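About Gilarside Pear Nursery

Gilarside grows pear trees for commercial orchards. The nursery covers 96 acres and ships bare-root stock from November through March. All trees are budded on site and held for two seasons before sale.
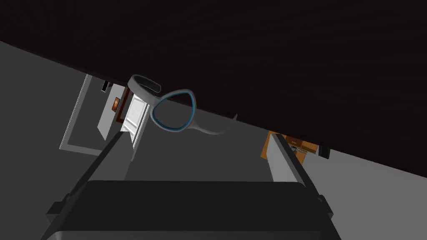
What is the smallest order you accept?
Orders start at 16 trees of one variety on one rootstock.

Irrigation is by drip line, with Truleck valves on every block. Soil moisture is logged at 9 stations - the readings set the watering schedule. Our main variety, Agbenyega, is a late pear with firm flesh and moderate vigor. It is planted at up to 838 trees per acre on trellis. 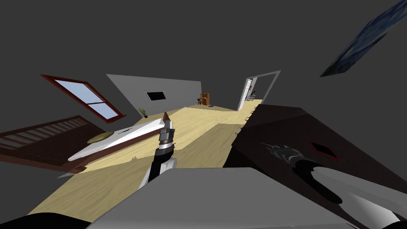
Which pollinizer should be planted with Agbenyega?
Gavuvetti blooms in the same week and is the one we supply for it.

Block records are kept by row and go out with each shipment. Orders for spring delivery close in October. The office opens at 7 a.m.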